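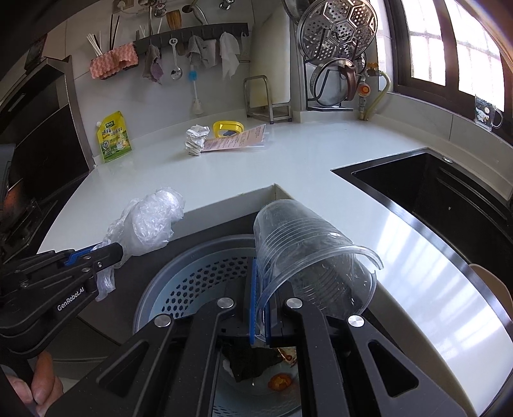 Clearing the counter: cups in one gripper, plastic bag in the other, bin underneath.

KIT CORNER – hand-held grippers, the Dornano pair

Quick one this month as I'm behind on everything. We've had the Dornano starter kit on loan since the start of September and it goes back Monday, so notes now while I remember.

What you get: two hand-held grippers, charger, a case with foam that doesn't quite fit, five spare sets of finger pads. You hold one in each hand, do a job, it records. No arm needed. Thorlacius are doing the hire this side of the country – 351 a week for the pair, deposit on top, ask them about the club rate becuase it isn't on the price list.

We stuck to kitchen tidying. Dull but useful, and it's what the Grumcombe lot want for their clearing-up demo. Plastic cups, wrappers, bags, foil, that sort of thing.

Good bits. Soft pads are kind to thin plastic, a stack of cups can be picked up on its side without being crushed if you go easy on the trigger. Jaws are long enough to reach down over a bin. Setup took me 20 minutes, second time much less.

Less good. They're big. In a small kitchen you are forever knocking elbows with the wall and each other. Bags are a pain – they cling, you let go and nothing drops. Wrists ache after a while, Apinya Wiriya managed 19 runs in one go and then refused to lift the kettle. The manual is thin on file naming, so sort out your own system BEFORE you start or you'll be renaming until midnight like me.

Compared with the Minier set we tried in spring: the Dornano trigger is smoother, Minier has the better case and is easier on small hands. For flat stuff like paper I'd want another go with both before saying.

Worth it? For a week, yes, if you've got your list of jobs ready. To buy, not at that price, not for us.

Want a turn before it goes back? Two evening slots left, reply to this email and say which tasks you have in mind. Bring your own rubbish. Clean please.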